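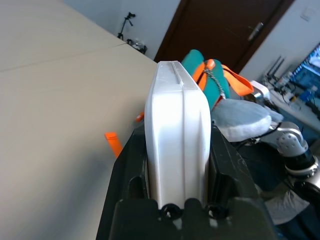
Kenji Obi

Stolamard has put its spending plan for bench robots out to its sites for comment, and has asked for replies before the November budget round. The plan covers arms, grippers, wrist cameras, tables and spare parts for the handling work now run at the Drorneck workshop. It replaces a looser arrangement under which each site bought what it wanted and charged it to general tools.

The main change is in how a bench is costed. Until now the figure put forward for approval was the price of the arm alone. Under the new plan a bench is entered as a single item made up of the arm, one gripper, one camera at the wrist, the table, the controller and a first set of fingers. Cabling and stands are included. Delivery and fitting are shown on a separate line so that sites sharing a supplier visit can split the charge.

Grippers get the longest section. Drorneck uses two-finger grippers in dark housings for nearly all of its small-part work, and much of that work is done on smooth plastic pieces with rounded edges. Parts of this kind give a finger little to hold. The plan asks each site to list its parts by shape and surface finish before it asks for a quote, and to send sample parts to the supplier with the list. Glossy parts are to be marked as such, as reflections can upset the camera reading and may call for a change of lighting at the bench.

Three suppliers were asked to quote. Dilia offered a complete bench at a fixed price, with fingers charged by the pair. Šindelář quoted for the gripper and fingers only, to be fitted to arms the company already owns. The third supplier withdrew when it was told that the front plate had to come off without removing the gripper from the arm. The two remaining quotes are to be judged on cost over the full service life, with purchase price given less weight than in earlier rounds.

Spare fingers are quoted at 54 pounds a pair by Šindelář. Dilia's price is higher, but its fingers come with replaceable pads. The Drorneck log shows 1,774 hours of gripper running time in the last budget year, with pad wear given as the most common cause of a stop. Cable faults came second. The plan sets a first inspection at 1,000 hours and asks sites to record pad changes by date and bench, which only Drorneck does at present.

Under the rules now in force, any single item above 2,044 pounds needs approval from head office. A complete bench is well over that limit, while a gripper bought alone can fall below it. The draft notes that this has pushed sites towards buying in pieces - often at a higher total cost and with parts that do not share a mounting pattern. It proposes that all robot equipment be approved by bench, whatever the price of the separate parts.

Floor space and furniture are also dealt with. A bench robot needs a clear table with enough room for the arm to reach across without meeting shelving or screens. Sites that plan to keep electronics on a desk next to the robot are asked to show it on the layout drawing, together with the door and the nearest light switch. Tripod stands may be used for extra equipment but must be drawn in as well, with their feet outside the reach of the arm.

Soft goods are left out of the first year. Fabric items and cloths have been suggested by two sites as a second type of work, but the draft says no finger set now on offer has been costed for them. Sites may run their own tests with existing equipment. Time spent on such tests is to be booked separately and will not count towards the case for a new bench.

Training has been given its own line for the first time. Each new bench carries two days for an operator and one for whoever keeps the spares. Sites that already run the same model of arm may give back the operator days and use the money for fingers or pads, but not for cameras.

A request from Drorneck for a shared pool of spare arms was turned down at the drafting stage. The reason given was the cost of storage and of keeping controller software at the same version across sites. A smaller pool of grippers and camera mounts remains in the plan, to be held at Drorneck and sent out on request, with carriage paid by the site that asks.

Comments should be sent to the purchasing office with the site code and bench number in the subject line. Quotes from Dilia and Šindelář stay open until the end of November. Sites that send no parts list will be left out of the first order and may apply again in the following budget year.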